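dallow-tracks: Datensatzkarte

Kurzbeschreibung
Zweihändige Tischaufgaben mit handgeführten Greifern, dazu die aus den Markerblöcken berechneten 6D-Posen beider Hände. Gedacht für Imitationslernen und zum Testen der Posenschätzung. Die Werkzeuge zum Einlesen liegen im Paket fakier.

Umfang
218 Episoden, je Episode bis zu 3000 Bilder. Aufgabengruppen: Pfanne, Besteck, Tuch. Die Aufteilung in Training und Test erfolgt nach Sitzung, nicht nach Episode.

Felder
pose_l, pose_r: Position in Metern, Quaternion (x, y, z, w), Kopfkamera als Bezugssystem
width_l, width_r: Öffnungsweite in Millimetern
valid_l, valid_r: 0, wenn kein Marker erkannt wurde
t: Zeitstempel in Millisekunden

Verarbeitung
fakier detect sucht die Marker im entzerrten Bild, fakier fuse glättet die Posen und füllt Lücken bis 300 ms. Längere Lücken bleiben leer. Die Weltkoordinaten berechnet erst trasdale-align, das separat installiert werden muss.

Bekannte Probleme
Bei flach gehaltenem Greifer kippt die Markerpose gelegentlich um die Hochachse. Episode 748 (die Nummerierung ist nicht fortlaufend) hat links keine Öffnungsweite. Metallische Flächen stören die Tiefenschätzung, betroffen ist vor allem die Gruppe Pfanne.
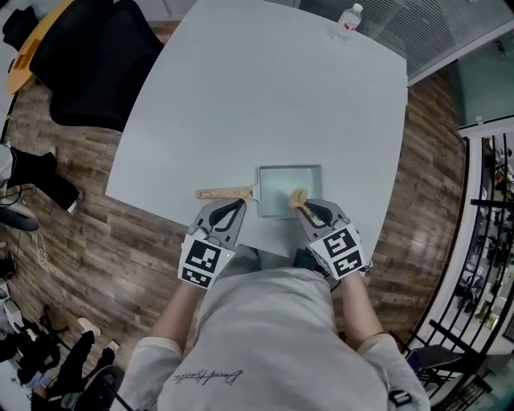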